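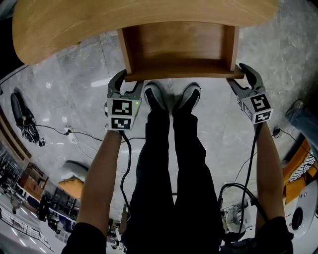
**MATERIALS & MIXES**

# Crushed-Brick Screed Clears Strength Test at Wuvanwood Plant

A floor screed made with crushed waste brick in place of most of its natural sand has passed a one-year strength test at the Wuvanwood plant, and the company plans to offer it in bags and in bulk from next May.

The product, sold under the name Nurnine, replaces 62 percent of the sand in a standard cement screed with graded brick fines. The fines come from demolished walls and from rejects at two clay brick works near the town of Pellen. Until this year most of that material went to road fill or to landfill.

Wuvanwood poured 522 test specimens for the trial and broke them at set ages. The last group was crushed on Tuesday, after 362 days of curing. All of them met the strength class the company had set at the start, and the spread between the strongest and weakest results was smaller than in the control mix made with river sand.

"We wanted the long numbers before we said anything to customers," said Abbas Shojaei, who heads product development at Wuvanwood. "A screed can look fine at four weeks and drift after that. This one kept gaining slowly, the way you would want."

## Water Was the Main Problem

Crushed brick is porous. Put dry into a mixer, it pulls water out of the cement paste and leaves a stiff mix that is hard to level. Add more water to make up for it and the finished floor loses strength and takes longer to dry.

The first version of Nurnine, tried at Pellen three years ago, had both faults. Installers reported that it stiffened before they could finish a room, and two of the trial floors had to be ground back and patched.

The present mix deals with this by wetting the brick fines ahead of time. They are sprayed on a covered belt, left in a bin overnight and fed to the mixer damp, with moisture read by a probe at the bin outlet. The dose of mixing water is then corrected batch by batch. For the bagged product, which has to stay dry, Wuvanwood uses a finer cut of brick and a powdered water reducer.

Aisyah Hutapea, the plant's laboratory manager, said the bagged mix took longer to get right than the bulk one.

"With bulk you control the moisture up to the moment it leaves the yard," Hutapea said. "With a bag, the person on site adds the water, and they may add it from a bucket with no mark on it. The mix has to put up with that."

Her team tested the bagged version at the printed water dose and again with too much and too little. The wet batches lost strength, as any cement mix would, but stayed within the class. The dry batches were harder to spread and showed small voids at the base of the layer. The bag will carry a minimum water figure as well as a maximum.

## Floors at Paju

Alongside the laboratory work, the screed was laid in six ground-floor rooms of a former warehouse at Paju that is being turned into workshops. Three of the rooms have underfloor heating pipes. The floors have been in use since last fall.

The contractor, led by Povilas Kalniņš, laid the material with the same pump and screed rails his crew uses for ordinary jobs. Kalniņš said the color was the first thing people noticed. Fresh Nurnine is a dull pink, and it dries to a pale reddish gray.

"It pumps a bit heavier," he said. "We dropped the hose length and slowed down, and after the first room the crew had stopped talking about it. You do need to keep an eye on the edges. It wants to be worked a little sooner than sand screed."

Surface checks at Paju found hairline cracks in one of the heated rooms, near a doorway where a joint had been placed too far from the opening. Kalniņš said he would expect the same result with a standard screed laid that way. The joint was recut and no further cracking has been recorded. The other rooms are free of cracks wider than the limit in the project specification.

Drying took longer than in the control floor. The unheated rooms needed an extra nine days before they were dry enough for a glued covering. Wuvanwood has put this down to water held inside the brick grains, which comes out slowly. The company's data sheet will tell installers to test for moisture before laying vinyl, wood or any other covering that could trap it, and will not give a fixed drying time.

## Supply and Price

The brick is crushed at Pellen, where Wuvanwood runs a small jaw crusher, a roller mill and a set of screens. Incoming loads are checked for gypsum plaster, wood and metal. Plaster is the greatest worry. The sulfate in it can react with cement and cause a floor to swell months after it has been laid, and loads above the limit are turned away.

Faizal Manurung, who manages the Pellen site, said the reject rate in the first months of the trial was high enough to threaten the project. Loads from mixed demolition often arrived with plaster still on the brick. The site now takes demolition brick only from contractors who strip the walls first, and pays a little more for it.

"We visit the job before we agree to take the brick," Manurung said. "It costs us a morning, but a bad load costs a lot more than that by the time you have unloaded it, sampled it and sent it away."

Rejects from the two brick works are cleaner and make up the larger share of the feed. They also vary less in hardness. Manurung said the plant would need demolition brick as well if sales grew, and that blending the two had been part of the trial from the beginning.

Wuvanwood has not published a price. Shojaei said bulk Nurnine would sell for slightly less than the company's standard screed within a short haul of Pellen and slightly more beyond that, with transport accounting for most of the difference. The bagged product will cost more than the standard bag, mainly on account of the admixture and the drying of the brick.

The cement content is unchanged. For that reason the company is making no claim of a large cut in carbon emissions. Its own estimate puts the saving at a few percent per ton, most of it from shorter hauls of aggregate. The chief benefit, Shojaei said, is to river sand, which has become harder to get in the region as dredging permits have run out.

## Outside View

Latrice Nakamura, a consulting engineer who reviewed the test program for the owners of the Paju building, said the results supported use of the material as a floor screed indoors. She did not think they supported anything wider yet.

"I would be comfortable with it under tile in a dry building," Nakamura said. "I have not seen freeze-thaw data, and I would want to see that before it went on a balcony or in an unheated garage. I would also like results from a second brick source."

She added that the test specimens had been cured in steady conditions and that site floors rarely are. The Paju rooms help to fill that gap, in her view, although they cover one building and one winter.

Wuvanwood said freeze-thaw testing had begun and that it would not recommend Nurnine for outdoor use until the work was complete. The company is also running abrasion tests on a version with a hardened surface, meant for light storage areas where no covering is laid. First results are due before the end of the year.

## Next Steps

A larger mixer is being fitted at the Wuvanwood plant to handle the damp fines, along with a second covered bin. The present line can make enough bulk screed for two medium-sized floors a day, and the new equipment is expected to triple that. The bagging line needs only a change of feed screw.

Installers who want to use the bulk product during its first season will be asked to attend a half-day session at Pellen, covering pump setup, working time and moisture testing. Sessions will be held in the mornings, starting at 8 a.m., with a short pour in the afternoon for anyone who wants to stay. Kalniņš's crew will run the pour.

The Paju floors will be checked again in May, when the heating has been off for several weeks, and once more the following winter. Wuvanwood said it would release the crack survey and moisture readings from both visits.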